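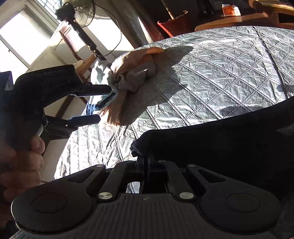 Dark garment on the bedspread, front bedroom, Menwood.

Minutes of the household meeting, Menwood
Held on Sunday at 4 in the kitchen

Present: Ildikó Balogh (chair), Touran Asadi, Hooman Farahani, Elspeth Purves (minutes)
Apologies: Parviz Dehghan

1. Previous minutes
The minutes of the January meeting were read and accepted. Hooman asked that his name be corrected in item 3, and this was done.

2. Clothes in the front bedroom
Touran reported on the sorting of the clothes. The members agreed that all sorting shall be done on the bed and that the floor is to be kept free, so the door can open fully. Dark clothes will be put on the right side of the bed and the light and coloured ones on the left. Ildikó remarked that the dark things show every thread and asked that they be brushed before folding.
It was discussed whether folding should be done the same evening. Hooman was in favour. Touran preferred the next morning, when the light in this room is better. Agreed: the next morning, before the beds are made.

3. The bedspread
Elspeth informed the meeting that the silvery grey quilted bedspread must not go in the machine with other things. The stitching in diamonds catches on zips. Two members were not aware of this. The bedspread will stay on the bed during sorting, but no shoes or belts may be laid on it.
Hooman asked if the strong sun can fade the clothes left in a heap by the window side. The opinions were different. Agreed to draw the curtain when the sorting is finished.
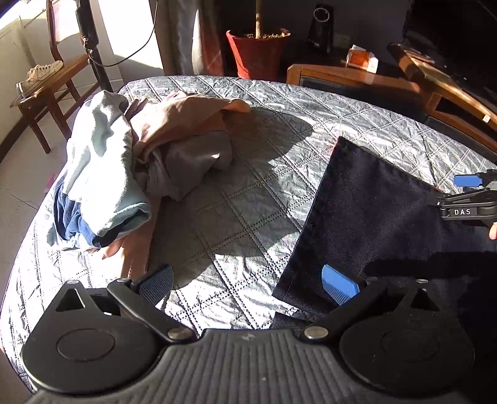

4. Bags for the spring collection
Parviz had sent a note that the Werau shop accepts clean clothes in closed bags, up to 2 bags per household. Ildikó will ask if shoes are also accepted. Touran will keep a list of what is given away.

5. Any other business
Hooman still has the key of the linen cupboard and promised to return it.

The meeting closed after tea.
Minutes taken by E. Purves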